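# Fold less

I have ironed T-shirts for most of my adult life and I would like to argue that it was a waste of time. I'd also like to argue that the folding most of us do is too fussy, and that the people who sell drawer dividers have a lot to answer for.

My mother-in-law, Märta Nygård, folds a T-shirt in thirds, then in half, then in half again, with the label tucked in. Her piles are square at the corners and look very good in a cupboard. My method is to fold once down the middle, turn the sleeves over, and fold up from the bottom. My piles lean. The shirts that come out of them in the morning are just as wearable as hers.

The case for careful folding is usually made on creases. I don't think it stands up. Thin cotton picks up creases from being sat in, from a seat belt, from a rucksack strap. By eleven in the morning you can't tell who folded what. A formal shirt is a different matter, and so is linen, and I am leaving both out of this. I mean the ordinary crew neck that you wear to the shops or under a jumper.

What does matter is the drying. If a shirt is shaken out properly and hung by the hem, most of the work is done before it gets anywhere near a table. We hang ours on the landing, and I take them down when I go past. I have timed myself on a normal Sunday wash and the folding took 11 minutes with my lazy method. The same wash done Märta's way took more than twice that, although I admit I was slow because I had to keep undoing the sleeves.
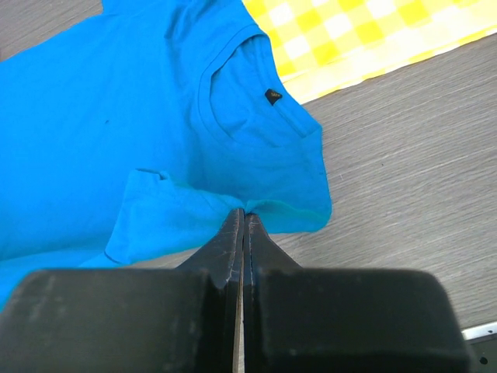

*The blue T-shirt, with one flap folded over. It still has its creases.*

I do think a table is worth using. Folding on the bed is worse, as the mattress gives and the pile slides. Folding in the air against your chest, as my neighbour Neville Ellwood does, works for towels and not for much else. On a flat surface you can put the collar away from you, run a hand over the front once, and leave it at that. One pass with the hand takes out the worst. A second pass is for your own satisfaction.

There is an argument on the other side that I take more seriously than the one about creases. Abla Sleiman, who I used to share a house with in Bretby, put it to me last January. She said that folding is when you look at your clothes. You find the loose thread, the speck that didn't wash out, the seam that is starting to go. If you rush it, you find these things at the bus stop. She is right about that, and I have been caught out. My answer is that you can look at a shirt without folding it in thirds.

The other thing said in favour of neat folding is space. We have 2 chests of drawers between the four of us and neither of them closes easily. I tried rolling for a few weeks and then I tried standing the shirts on end like files. Both held a few more shirts and both fell apart as soon as one of the children wanted something from the back. The drawer was only helped when we gave away what we didn't wear. A good many had been very well folded for years.

So my advice is to shake, hang, fold quickly and put away the same day. The last part is where I fail. There is a pile on the stairs as I write this, and it was there on Friday.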